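3 min read

11 Oct 2018
By Divina Barredo

Day 9 of not buying anything, and I have already bought a train ticket to Durport. Pádraig says travel doesn't count. Pádraig made up the rules, so I suppose he'd know. The fine for a slip is 10 dollars in the jar, and the jar is his.

Went through the closet after breakfast to see what I own. Four sweaters that itch. A dress from my cousin's wedding that fits one of my arms. I kept the dress. Underwear turned out to be the one department where this household is well supplied, and I got quite absorbed in the folding.

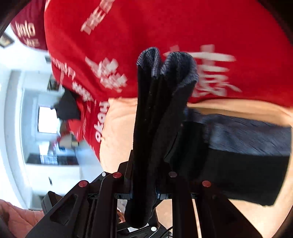 Black, with the gray-blue top edge.

Nerea called at noon to say the landlord wants 800 for the room in November, up from 400 when she first moved in, and do I think that's fair. I said no. She said she'd already signed. We talked for an hour after that, mostly about her knee.

Lunch was the last of the lentils, which I have now been finishing since the weekend. 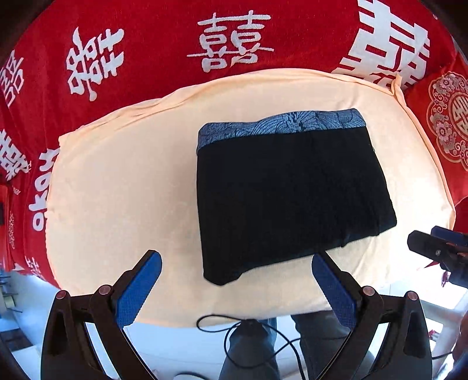
In the afternoon I walked to the library instead of past the shoe store - a longer way, uphill, and it rained. Took out a novel everyone liked in 1994. Read two chapters and fell asleep in the chair with my coat on.

Pádraig came home with a new lamp. He says it was a gift to the apartment. I put the jar next to it and went to run a bath.

Last updated: 11 pm, same night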